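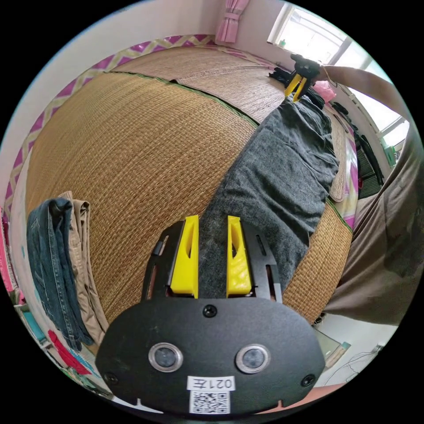 Folding on the bed: why I'll never go back to the couch

I love a big flat surface, and the bed is the biggest one most of us own! Strip it down to the mat (or pull the covers tight) and you can spread out a whole week of laundry. Fold anything fuzzy first. Blankets eat up space, and once they're done you have room to move.
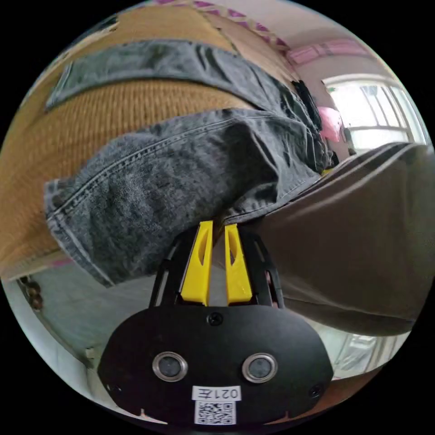

Jeans are my favorite thing to fold, they hold a crease so well. Lay one leg over the other, smooth from the waist down, and tuck the crotch point in so you get a straight edge. A faded gray pair shows every wrinkle, so run your palm along the side seam before the next fold. Then bring the hem up to the waistband and fold in 3. 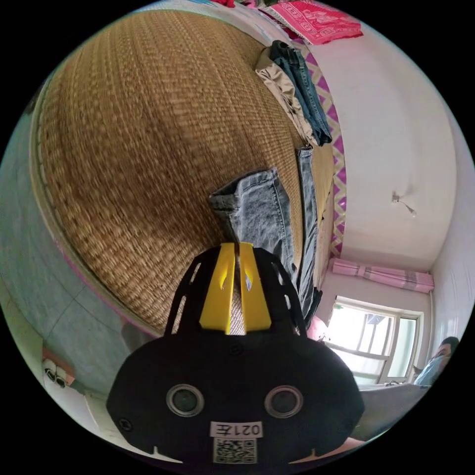
Stack as you go, heaviest on the bottom, and keep the stack at the far end of the bed where your elbow can't get it. I lost a beautiful pile that way last July!

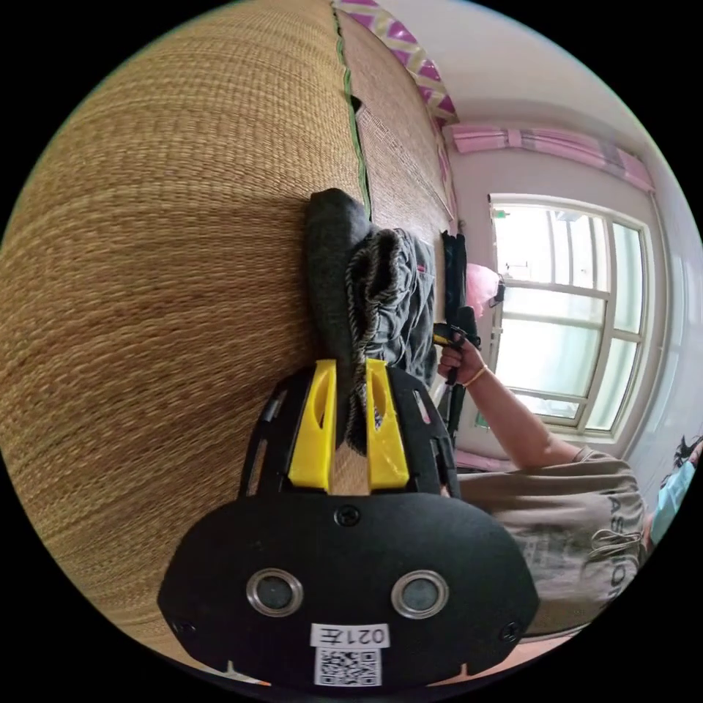
Lauri Huttunen
Home tips editor, Womus

Drawstrings next. Pull both ends even, tie a loose bow and tuck it inside before you fold, especially with braided cord, which loves to snag on everything else in the drawer. Sweatpants roll up great too (waistband last, nice and snug).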